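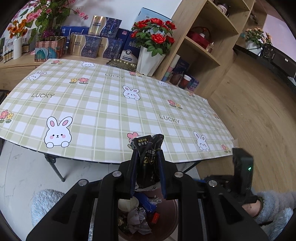
A black wrapper over the bin, next to the rabbit tablecloth.

I have been told for years that a tidy home begins with a bin in every room. The advice turns up in magazines, on the leaflet that came with my Flemico shelves, and lately in the newsletter of a home-organizing outfit called Trurkis, which wants 434 dollars to come over and tell you where your trash should go. I don't believe it, and I say so as a person who followed the advice for 2 years.

Look at what goes into a bin that stands by a table. It's wrappers. A flattened blue package, some crinkled clear plastic, a little red box, more packaging under that. There is hardly anything in it that wasn't wrapped around something else an hour or a day earlier. Putting the bin within arm's reach makes it easier to throw the stuff out, sure. It also makes it easier to stop noticing how much of it there is.

When our only trash can was in the kitchen, the wrappers stayed on the table until somebody got up. It looked bad. You saw the pile grow over an evening and at some point you thought, did we eat all that? Now the pile goes straight over the side and the cloth stays nice, rabbits and flowers and LUCKY printed all over it, and the evening feels like a clean one. I'm not sure the cloth is the thing that needed saving.

Reet Paju, who used to share an apartment with me, says I'm being a grouch and that a pile of wrappers never taught a person anything. She has three bins and empties them every night. Fine. I had two and emptied them when they overflowed, and I suspect more people live like me than like her. Small bins fill quickly with light, puffy trash, and then you balance things on top.

The sellers know this. The Cosley catalog has round bins in dark colors, and the copy promises they will "disappear into the room." Why would I want that? A bin I can't see is a bin I won't empty.

My own fix is dull. One can, in the kitchen, with a lid that has to be lifted by hand. The table gets cleared once, after we're done, by whoever ate the most. It has cost me nothing and I've had a few arguments over it, mostly about who ate the most.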